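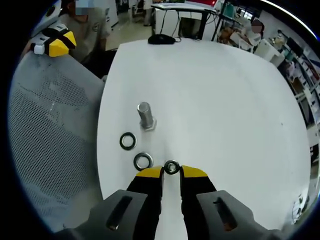

Keeping washers and bolts in order

Small fixings go missing more often than tools do, and a job can stop for want of one washer. These are the habits we use at the Dovham repair evenings, written down by Rosalba Negri.

Work on a pale surface
A white table top shows up dark washers far better than bare wood. If your bench is brown or stained, lay down an old pillowcase or a sheet of white card. Clear off the crumbs and swarf first.

Stand bolts on their heads
A hex bolt stood on its head with the thread pointing up will stay where you put it. Laid on its side it rolls, usually towards the edge. You can also drop the washers over the thread in the order they came off, which saves working it out later.

Sort washers by the hole
The outside size tells you very little. Two washers of the same width may fit quite different bolts. Try each one on the bolt it is meant for: it should slide down freely without much sideways play. Washers with a rubber or bonded inner ring go in their own tin. Keep oil off them unless you know the rubber will stand it.

Picking up the small ones
A flat washer on a smooth table is awkward to lift with fingertips. Slide it to the edge and take it from underneath, or use tweezers. A magnet wrapped in a bit of cloth works for steel, though it won't touch brass or nylon, nor most stainless.

Storing them
Lucrezia De Luca went through our mixed jar in July and found 179 washers, 9 of them too bent to keep. They now live in jam jar lids with the size written on masking tape. For sets that belong together, thread them on a loop of wire and twist the ends shut.

If one drops
Stop moving your feet. Switch off the main light and lay a torch flat on the floor, so that the washer throws a long shadow. Check turn-ups and the wheels of any chair before you sweep.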